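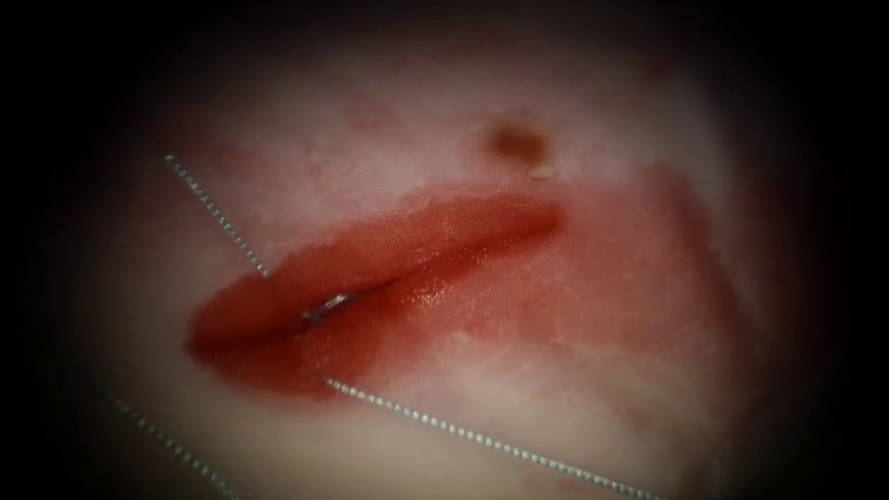
Section 6. Setting up the Zasham viewing station in the teaching room

Read this before you plug anything in. Most of the calls to the Edadberg desk are about steps 2 and 7.

What you should have
Display unit, wall arm, power brick, long video cable, the little Karnano splitter box, bag of screws. If the splitter is missing stop here and call the desk. The room will not work off a straight cable.

Mounting and cabling

1. Find the studs. Not the old anchor holes — those were for the projector and they are stripped.

2. Bolt the arm plate to the wall. Two people for this. Arm fully folded before you hang the display on it.

CAUTION: The arm is spring loaded. With no display attached it will swing up hard if you release the catch. Keep your face out of the way.

3. Run the video cable through the arm clips, loose. Leave enough slack at the elbow so that it can open all the way. Tight cable = dead picture in a few months.

4. Cable into the splitter, port marked IN. The other two ports are for the wall display and the lecturer's desk display, either way round.

5. Power brick to the display, then splitter, then wall outlet. Outlet last.

NOTE: Do not use the outlet behind the door. It is on the light switch and goes off with the room lights.

First start

6. Hold the power button until the light goes from amber to white. Let go. The menu takes a while to come up the first time, leave it alone.

7. Pick the input. Choose it by hand, do not leave it on Auto. Auto hunts between ports when the desk display is asleep and everyone gets a black screen in the middle of class.

8. Set picture mode to Clinical. Movie mode and Vivid push the reds and you lose detail in tissue. Turn OFF sharpening, noise reduction and anything with "smart" in the name.

9. Dim the front row of lights and play a clip from the Nina library. Check from the back seats as well as the front. If dark areas look washed out bring brightness down one notch at a time, then recheck.

10. Save as Preset 1. Lock the menu. The code goes on the card inside the cabinet door, not on teh display.

If there is no sound
Sound comes out of the ceiling speakers only. Check the wall knob before you open a ticket.

If the picture flickers
Reseat both ends of the video cable. Still flickering, swap the splitter ports. Still flickering — call.

Cleaning
Dry cloth, power off. No alcohol wipes on the screen, they cloud the coating and it isnt covered. Wipes are fine on the arm and the handle.

Filter on the back of the unit slides out to the left. Vacuum it every June when the room is closed.

Page revised Tuesday, January 20, 2026. Throw out older printouts, the port labels changed.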